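Suche im Handbuch Suchbegriff eingeben Suchen
Zuletzt aktualisiert: Juni
Lesezeit: 4 Minuten

Kapitel 3: Die Wakance-Katzenklappe einrichten und Ihre Katze daran gewöhnen

Schön, dass Sie bis hierher gekommen sind! Die Klappe sitzt jetzt in der Tür oder in der Wand, die Schrauben sind fest, und wahrscheinlich hat Ihre Katze das Ganze schon mit einer gewissen Skepsis beschnuppert. In diesem Kapitel lernen Klappe und Katze einander kennen. Nehmen Sie sich dafür ruhig einen Abend Zeit, an dem im Haus nicht viel los ist, und legen Sie ein paar Leckerlis bereit (die guten, für die sonst der Tierarztbesuch herhalten muss).

3.1 Den Chip anlernen

Die Klappe erkennt Ihr Tier am Mikrochip, den es vom Tierarzt bekommen hat. Ein Halsband brauchen Sie also nicht, und wir raten bei Freigängern auch eher davon ab.

1. Legen Sie 4 Batterien vom Typ AA ein und schließen Sie das Batteriefach. Die Anzeige blinkt einmal grün.
2. Drücken Sie die Lerntaste, bis die Anzeige gleichmäßig orange leuchtet. Sie haben nun 55 Sekunden Zeit.
3. Locken Sie die Katze mit einem Leckerli so durch den Tunnel, dass der Kopf unter dem Lesebogen hindurchgeht. Bitte nicht schieben – eine geschobene Katze merkt sich das sehr lange.
4. Warten Sie auf das leise Klicken des Riegels. Leuchtet die Anzeige grün, ist der Chip gespeichert.
5. Wiederholen Sie die Schritte 2 bis 4 für jedes weitere Tier im Haushalt.

Hinweis: Bei sehr jungen Katzen sitzt der Chip manchmal etwas tiefer zwischen den Schulterblättern. Wird er beim ersten Durchgang nicht erkannt, versuchen Sie es einfach noch einmal, am besten nach einer kleinen Pause.

3.2 Ausgehzeiten am Rechner festlegen

Das Grundprogramm lässt Ihre Katze jederzeit hinein und hinaus. Viele Halter möchten sie aber in der Dämmerung lieber drinnen haben, den Jungvögeln im Garten zuliebe und auch wegen des Verkehrs. Dafür gibt es das Programm Gerar, das Sie auf einem gewöhnlichen PC installieren. Ein älteres Gerät genügt völlig, solange es einen freien USB-Anschluss und 410 MB Platz auf der Festplatte hat.

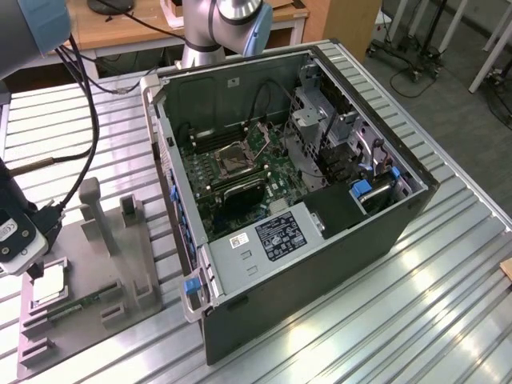
Abb. 3: Offenes PC-Gehäuse mit Hauptplatine und Netzteil

1. Stecken Sie den Funkstick Fernham in einen USB-Anschluss und starten Sie Gerar.
2. Wählen Sie unter »Meine Klappe« das Modell 292 aus.
3. Geben Sie jedem gespeicherten Tier einen Namen. Das erleichtert später den Blick ins Tagebuch, und es macht ja auch Freude.
4. Stellen Sie unter »Ausgehzeiten« ein, ab wann die Klappe nur noch nach innen öffnet. Für den Sommer hat sich bei vielen 20:30 Uhr bewährt, im Winter darf es deutlich früher sein.
5. Klicken Sie auf »Übertragen« und lassen Sie den Stick stecken, bis die Klappe zweimal piept.

Achtung: Der Weg ins Haus bleibt bei allen Ausgehzeiten offen. Nur wenn Sie den Drehknopf von Hand auf »Zu« stellen, ist die Klappe in beide Richtungen verriegelt. Sehen Sie bitte vorher nach, ob wirklich alle Tiere drinnen sind, auch im Wäschekorb und hinter dem Sofa.

3.3 Die ersten Tage

Manche Katzen spazieren nach zehn Minuten durch die Klappe, als hätten sie nie etwas anderes getan. Andere brauchen zwei Wochen, und das ist ganz in Ordnung. Unsere Verhaltensberaterin Setareh Rashti empfiehlt, das Klappenblatt anfangs mit etwas Klebeband offen zu halten und es alle paar Tage ein Stückchen weiter herunterzulassen. Stellen Sie den Futternapf ruhig mal auf die eine, mal auf die andere Seite. Bei schreckhaften Tieren hilft es, das Piepen in Gerar ganz auszuschalten (»Töne«, dann »Stumm«).

Vorsicht: Halten Sie die Klappe während der Gewöhnung mit Klebeband offen, so kann auch Nachbars Kater hereinkommen. Entfernen Sie das Band bitte über Nacht.

Wenn es gar nicht klappen will, schreiben Sie uns. Biljana Georgiev aus der Kundenbetreuung hat selbst zwei ausgesprochen sture Freigänger und meldet sich gern bei Ihnen zurück. Wie Sie den Windschutz Shehu nachrüsten und den Tunnel reinigen, lesen Sie in Kapitel 4.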